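Biblioteca escolar de Gromham
Informe de avance para Vilgot Dalen, Fundación Cleltberg
21/8/24

Hola, Vilgot:

Te escribo con el curso recién arrancado y medio despacho todavía en cajas, así que perdona el desorden (el mío y el de estas páginas). Va todo bastante bien, ¡mejor que en mayo, desde luego!
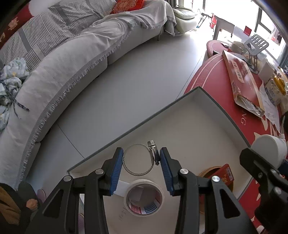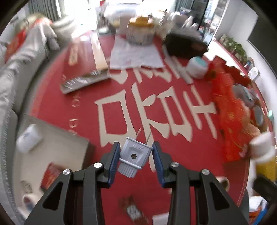
Préstamo y catálogo

Ya hemos pasado a Sokine 123 títulos de la colección de lectura fácil, con sus etiquetas nuevas en el lomo. Me quedan los cómics, que son un lío porque cada serie venía numerada a su manera, y los estoy haciendo por las tardes cuando se vacía la sala. El préstamo con carné funciona desde el lunes y los de primero ya le han cogido el gusto a pasarlo ellos mismos por el lector.

Club de lectura

Se han apuntado 71 alumnos, ¡una barbaridad para nosotros! Los he repartido en cuatro grupos por edades y cada uno elige su primer libro la semana que viene. Los mayores quieren novela negra, los pequeños quieren dragones, y yo encantada con las dos cosas.

Rincón de Grønli

La sala pequeña, la que llamamos Grønli, sigue sin estanterías. El proveedor me ha cambiado la entrega dos veces y ahora habla de cuatro semanas más. Mientras tanto la usamos para los cuentacuentos, con cojines en el suelo.

Dinero

La partida de libros está casi gastada y la de mobiliario, intacta por lo que te cuento arriba. ¿Podríamos pasar una parte a audiolibros? Me los piden mucho las familias que viven lejos. Si te parece bien, te mando la lista con precios en cuanto la tenga cerrada.

Un abrazo,
Maite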